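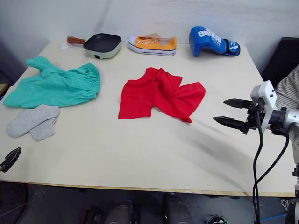 Diapositiva 1. Una sartén y ropa sobre la mesa: cosas de casa antes de la caja.

Mudarse con poco: notas para la charla
Biblioteca de Zostov, 2018-07-12

Diapositiva 1 (dejar puesta mientras entra la gente)
Saludar despacio. Decir que el español no es mi primera lengua y que pueden pararme cuando una palabra no se entienda. Preguntar quién se ha mudado en los últimos dos años y quién se va a mudar este verano. Esperar las manos, no correr.

Primera idea: una mudanza empieza mucho antes de las cajas. Yo he cambiado de casa cinco veces, dos de ellas de país, y en las cuatro primeras compré las cajas antes de decidir qué quería llevar. El resultado fue que llené todas las cajas.

Diapositiva 2. El presupuesto
Contar el caso de mi traslado desde Brivden, en marzo. La empresa Bondeo me pidió 2,000 euros por el camión completo. Pedí después un precio por medio camión, y para esto tuve que hacer la lista de todo. La lista me llevó dos tardes.
Insistir en pedir el precio por escrito. Tres preguntas que yo hago siempre por teléfono: si el seguro está incluido, quién desmonta los muebles y qué ocurre si el camión no puede aparcar delante de la puerta. La tercera me costó dinero una vez, en la calle Mahmoud, que es peatonal por la mañana. Yo vivía allí y no lo había pensado.
(Si preguntan por la furgoneta de alquiler: sí, la he usado, para un piso pequeño está bien. Mirar antes la altura del garaje.)

Diapositiva 3. Los libros
Pausa. Los libros son la parte difícil para mí y supongo que para muchos en esta sala.
Tenía 53 cajas en la penúltima mudanza y casi la mitad eran de libros. Los libros van en cajas pequeñas. En una caja grande no se levantan, o se levantan y el fondo se abre en la escalera. Poner los pesados abajo, tumbados, y rellenar los huecos con papel.
Los diccionarios los he llevado siempre conmigo. No es razonable, pero los he llevado.

Diapositiva 4. La cocina
Regla que me sirve: embalar primero lo que se usa solamente en fiestas. Después los moldes, las jarras, la segunda olla. Dejar para el último día una sartén, un cuchillo, un plato y un vaso por persona.
Entre sartén y sartén, un paño. Los platos van de canto, como los discos, y nunca en montón plano. Lo aprendí tarde – de una vajilla de doce quedaron siete.
Las especias abiertas se regalan a los vecinos. Es también una buena manera de despedirse.

Diapositiva 5. La ropa
La ropa pesa más de lo que parece y ocupa mucho aire. Usar toallas y jerséis para proteger lo frágil, así se ahorra plástico de burbujas. No meter ropa de invierno en el fondo si uno llega en octubre a un lugar frío. Parece evidente cuando lo digo aquí.
Una maleta separada con ropa para cuatro días, sábanas y una cortina o tela grande para la primera noche.
Aquí se puede preguntar al público qué pusieron en su maleta. En el ensayo salieron respuestas buenas: una bombilla, papel higiénico, la cafetera.

Diapositiva 6. Los papeles
Hablar con tono un poco más serio. Contratos, notas de la escuela, vacunas, títulos con su traducción jurada: todo en una carpeta que viaja en la mano. Hacer fotografía de cada hoja. Cambiar la dirección en el banco antes de entregar las llaves, porque la carta con el código nuevo llega siempre a la casa vieja.
Apuntar los contadores de luz, agua y gas el mismo día de la salida. Guardar estos números durante un año.

Diapositiva 7. Lo que no viene
Decir cuánto costó mi última mudanza en total, con fianza y viajes: unos 3,000 euros. Fue menos que la anterior, aunque la distancia era mayor. La diferencia estaba en los muebles que no llevé.
Vender necesita más tiempo de lo que se cree. Contar al menos seis semanas, y poner un precio que uno aceptaría sin tristeza. El armario de mi abuela no lo vendí; está en casa de mi hermana y lo visito.

Preguntas
Reservar 20 minutos. Si nadie habla, empezar yo con la cuestión de las plantas, que en algunas fronteras no pueden pasar y hay que consultarlo con tiempo.
Recordar que la lista impresa está en la mesa de la entrada, junto a los folletos de la biblioteca. Devolver el micrófono y apagar el proyector.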